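Gripper stays open after the close command in my bench sim – what am I missing?

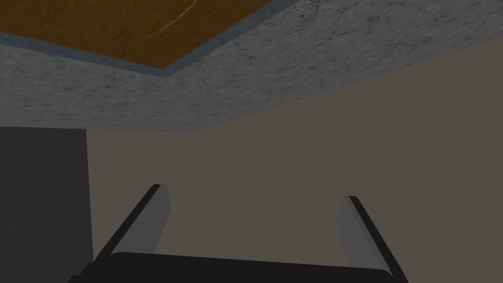 I've been stuck on this since April and I'm losing my mind a bit. I'm running a two-finger gripper in Rirnik, and on most runs it does what it's told. Then every so often the close command goes out, the log says "done", and the fingers just sit there wide apart. The arm carries on to the next move like it's holding something! Out of 174 runs it's happened in 69. No error, no warning colour, nothing. I've reloaded the model and put the speed back to default. Any ideas before I try this on the real arm at work?

Firdevs Eren

Marit Moen
Please don't go near the real arm yet – if the program thinks it's got a part and it hasn't, you won't know where that part is.

I had the same thing and it came down to my wait time. "Done" in my setup only meant the command was sent, so the next move started straight away and cancelled the close. Have a look at the finger position in the log after the command. If it never changes, try adding a wait of 2 seconds and run it again. I'd also put in a check that stops the arm if the fingers haven't moved. Mine's saved me a few times, and it's only a couple of lines.

Alvar Lunde
Reinstall it. Worked for me.

Teodor Tangen
Marit's probably right about the wait, but check your joint names too. I renamed one finger and my script kept talking to the old name, with no complaint at all. Mind you, mine failed every single time, so yours sounds more like timing. Can you post the bit of the script with the close in it?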